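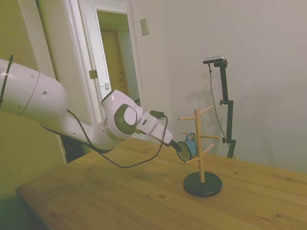 Figure 2. A small blue mug beside the mug tree, its handle uppermost, close to the upper-left and middle pegs.

3.2 The mug tree and the problem of the handle

Of all the objects we looked at for this paper, the mug tree was the one our participants had most to say about, and we confess that it has become rather a favourite of ours too. It is a modest thing. The one in Figure 2 is of the familiar sort, a pale wooden post rising from a round black base, with pegs that slope upwards as they leave the post, and most of the households we visited in Fallum and Drisell either owned something like it or remembered one from a parent's kitchen.

The slope of the peg matters more than people tend to suppose. A handle slipped over a rising peg will slide inwards until it meets the post, and the mug then settles under its own weight with the mouth turned more or less to the side. A level peg gives no such help, and in the Calado interviews (Section 2) several people described mugs "walking off" the end whenever a cupboard door was shut too hard. We would add, from our own kitchens, that a small mug with a narrow handle asks for a good deal more care in the hanging than a large one, as there is so little room between the handle and the body for the peg to pass through.

Then there is the question of which peg to use. The pegs on our tree leave the post at different heights and in different directions, and a mug hung high on one side may well crowd the peg beneath it. People seemed to know this in their hands without ever having put it into words. When Liliana Cirillo asked them to hang their mugs as they would on an ordinary evening, a good many began near the top and worked down, turning the tree a little as they went, and then took one mug off again to make room for another. Inês Louro, who coded the sessions, called this "making way", and we have kept her term throughout.

The base deserves a kind word as well. A tree loaded on one side only will lean if it is too light at the foot, and the weighted base was mentioned with real affection by those who had once owned a tree without one. Our notes give the heaviest mug in the study as around 500 g when full, though of course it was always hung empty.

We return to the order of hanging in Section 5, where the mug tree is set against the open shelf and the row of hooks.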